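Pre-Run Safety Checklist, Server Assembly Cell
Plusholm student robotics club, Bench 4

Please go down the list in order before the arm gets power, initial each line, and leave the sheet on the clipboard. My comments are under the items, and I know they ramble, but newer members have told me they read them, so in they stay! – Joaquim Patrício, club safety lead

1. Emergency stop pressed, released and tested. OK
Comment: Lovely work by the October crew, who now say "stop tested" out loud. Keep the pendant where the person on watch can reach it without leaning over the arm.

2. Gripper screws checked by hand with the hex key. OK
Comment: All of them, please, including the ones low on the finger links that you have to crouch to reach. Power stays off while your fingers are in there.

3. Fixture panel clean and firmly seated. OK
Comment: Wipe it down with the dry cloth and give it a gentle push at each corner. If it rocks, stop and tell me, even if I look busy.

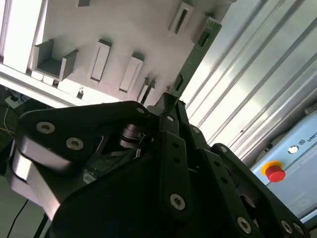
4. Wrist straps on for anyone handling boards. NEEDS WORK
Comment: I found two straps still in the drawer after we had started. The boards are on loan from the Prellton workshop and I would very much like to hand them back in good health.

5. Speed limit set to 200 mm per second for practice runs. OK
Comment: The program for the Snorradóttir Cup can go faster, and I understand the temptation, but we practice slow until the whole team has had a turn on watch.

6. Chassis secured, no tools left inside. OK
Comment: Look inside with a flashlight as well as feeling along the edges – the sheet metal can be sharper than you'd think, so gloves on for this one.

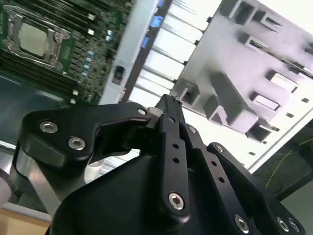

7. Cables clear of the arm's full reach. RECHECK
Comment: Jog the arm slowly through program 121 and have a second person watch the floor and the bench edge. Anything that could snag gets clipped back before we go on.

8. Safety glasses on, long hair tied, sleeves rolled. OK
Comment: Visitors too, bless them. Spare glasses are in the Flandholm cabinet by the door, code 2192.

Open items: straps (4), cable recheck (7). Both to be signed off before the next practice run.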